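Category: Reviews > Robot Learning > Recording Tools
Posted in March by Poojary
4 comments

Brukik Recorder, reviewed after one kitchen task

I have used the Brukik Recorder for collecting demonstrations with one robot arm in a kitchen in Illthorpe. It is a program for the computer next to the robot, together with a foot pedal that has two buttons. The price is 99 dollars for one workstation. I paid for it with my own budget and the company does not know that I write this review.

Before, I used a set of small scripts which I wrote myself. They saved everything, but they did not help me to throw away anything. When you teach a robot by examples, the throwing away is half of the work. A demonstration where the operator hesitates for a long time, or where the gripper touches the lid and pushes it to the side, will be copied by the policy very faithfully. I wanted a tool which lets me mark the bad ones at the moment when I still remember why they are bad.

The task

I chose the glass lid and the pot. The robot must take the lid by its knob, lift it, bring it over the pot and put it down so that it sits well on the rim. A person does it without thinking. For a gripper with two fingers it is a good test, as the knob is small and the lid is transparent, and the depth camera sees glass very badly. I did not clean up the rest of the kitchen for it. I wanted the policy to learn with the normal things on the counter.

In total I recorded 189 demonstrations. The best session was on a Friday, when I made 59 of them before I was too tired to drive the arm nicely.

Installation

The installation took me one evening. The manual is short and in most places it is correct. The part about the clock is not correct. It says that the program finds the time offset between the cameras and the arm by itself, but in my case the offset stayed at zero until I started the calibration by hand, from the menu "Devices". If you skip this, your pictures and your joint positions do not belong together, and you will notice it only after training. Please check it first.

The pedal is connected by a normal USB cable. It is heavy enough that it does not walk away on a tile floor. I would like the cable to be longer. With my short one the computer has to stand very near to the place where I stand, and I bumped into it with my elbow more than once.

Recording

You press the left button to start an episode and again to stop it. The right button marks the last episode as bad. If you hold the right button, a small window opens and you can choose a reason from your own list. My list had these reasons:

slipped from the knob
lid not flat on the pot
operator stopped to think
camera problem

I like this very much. Both hands stay on the controller, and I did not need a second person to sit at the keyboard. After some time my foot did it alone. The list of reasons was also useful later, when I trained one policy with the hesitating episodes and one without them. The one without them was clearly faster above the pot. With the old scripts I would not have been able to make this comparison in one afternoon.

There is also a field for the starting position of the objects. The program can show you a text before each episode, for example "lid more to the left" or "lid nearer to the sink", and it goes through your texts in random order. It sounds like a small thing. When I choose the positions myself, I put the lid always where it is comfortable for me, and the data set becomes narrow. The random texts forced me to put it in places which I do not like.

What I do not like

The replay is slow. If you want to look at an old episode, the program first loads all the camera streams completely, and you wait. For one episode it is acceptable. For checking a whole session it is not pleasant, and I went back to my own viewer for this.

The export writes one very large file. If the export stops in the middle, you must begin again from the start. It happened to me when the disk was full, and the error message said only "write failed". A tool for people who record a lot of video should look at the free space before it starts.

Also, the word "delete" in the menu is dangerous. It deletes really, without a basket. The bad mark is only a mark and can be taken back, but "delete" can not. I lost three good episodes in this way and I was angry with myself the whole evening.

Compared with Nurkden

I tried also the Nurkden logger for a short time. It has a much better replay and the export can continue after an error. But it has no pedal and no reasons list, and you must give each episode its label afterwards from memory. For a big team where somebody does labeling as a job, I think Nurkden is the better choice. For one person with one arm I prefer Brukik.

Who should buy it

If you have already good scripts and a colleague who sits at the keyboard, keep your money. If you work alone, like me, the pedal is worth the price. I give it four stars of five. The missing star is for the replay and for the clock calibration together.

Comments

gripper_dad wrote:
Thanks for the clock warning. Same problem with mine, and I trained for two days on shifted data before I found it.

tallmug wrote:
Did you include the slipped ones in any training run? I keep mine if the operator recovers and finishes the lid.

Poojary wrote:
@tallmug I left them all out. With recovery they are maybe useful, but I had too few of them to try.

northbench wrote:
You can plug the pedal into a USB extension, no trouble here. Still waiting on faster replay.

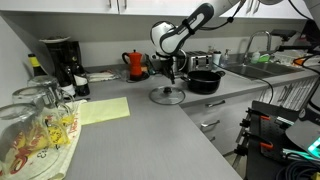
The lid task: gripper open, glass lid on the counter in front of the pot.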